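Handheld gripper jaws closing unevenly on cloth, how do you set up and look after yours?

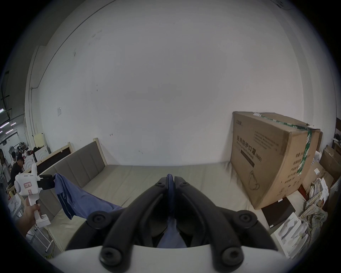 Both grippers on the blue cloth, over the bed.

posted by Maeve Phelan

Hi everyone! First post here after months of reading. I look after a pair of handheld grippers at Rotatcombe, we use them for cloth folding demos, one in each hand. Two curved black fingers on each, trigger handle, white body. I love these things, I really do, I could pinch cloth all day.

My problem is the right one. Since February it has been closing a bit crooked. One finger gets to the middle before the other, so when I pick up a fold it gets dragged sideways before it's held. On thick cloth you hardly notice. On anything thin the fold slides out about half the time when I start pulling the two ends apart, and the demo is no good. The left one is fine and has had exactly the same treatment as far as I know.

What I have done already:
Wiped the fingers with a damp rag.
Tightened everything I could reach from the front.
Swapped hands, in case it was me. It wasn't me!
Reset the opening counter (it said 1576, no idea if that's a lot).

I haven't opened the body yet. Is this a linkage thing or a finger thing? And what do you all do for regular care? We have no schedule whatsoever, we just use them until something feels wrong. Would love to hear how other people run theirs.

Natália Šťastný

Oh good, a gripper thread! 1576 is nothing, don't worry about that number, but it's plenty for a pivot to back off a little if it was never set properly in the first place.

Since you tightened everything from the front, I'd start by undoing that. Really. On a curved finger with more than one pivot, if one is tighter than its twin on the other side, that finger lags, and the other one arrives first and pushes the cloth over. It looks exactly like a bent part and it's just friction. The way I do it:

Take the power off and let the jaws go slack. Pop the caps and back all the pivot screws off until both fingers flop. Move each finger by hand through its whole travel and feel for grit. If it feels sandy, take the finger off and clean the pin and the hole with a cotton swab and a little alcohol, and let it dry before it goes back on. Then snug the base screws, left and right, a tiny bit at a time, swapping sides as you go. Outer ones last. You want no wobble at the tip but the finger should still drop under its own weight when you tip the gripper over. Compare the two sides constantly, that's the whole trick.

Then close it slowly on a strip of thin paper held upright. If the paper stays straight you're done. If it leans, the finger it leans away from is getting there first, so look at the slow side again.

Thread locker: the weak kind only, and a dot, not a puddle. Put it on after the paper test and leave it overnight.

For regular care we do a wipe and a paper strip test before each session, and every 500 closings the fingers come off for a proper clean. Cloth sheds like crazy and the lint packs in down at the bottom of the jaws where you can't see it. Get a flashlight down there before you take anything apart, you may find a felt mat!

Vinh Nông

Check the trigger cable too. Had the same on mine and it was lint.

Azadeh Hassanpour

Natália's method is great and I'd follow it, just adding a few things from our setup at Mudasau, where we run the same kind of two-hand rig.

Before touching the screws, put the good gripper next to the bad one and close both at the same speed. If the bad one starts late and then snaps shut, suspect the linkage inside the body. If it moves smoothly all the way but lands off center, it's the finger pivots and you can leave the body closed. That saved us an entire afternoon of taking apart something that was perfectly fine.

Also look at the finger surfaces. Ours wore smooth at the tips and lost grip on thin fabric long before anything went crooked. We put on the grip tape Lưu in our workshop cuts for us, same length on both fingers, and it felt like a new tool. If you tape only one side the fold walks toward it, ask me how I know.

One more habit I'd recommend: label them and write down which hand each one lives in. We kept swapping ours and couldn't tell which had been cleaned. Now there's a Trultora notebook on a string by the charger, with 2 columns, and everybody fills it in (well, nearly everybody).

Maeve Phelan

Update! It was the pivots. I had cranked one base screw much harder than the other, so the crooked closing was at least partly my own fault. Found a disgusting wad of blue fluff at the bottom as well. Paper strip stands up straight now, took me 3 tries to get there. Going to look at the tape next, the tips do feel kind of slick. Thank you all so much, and Vinh, I'm checking the cable tomorrow morning.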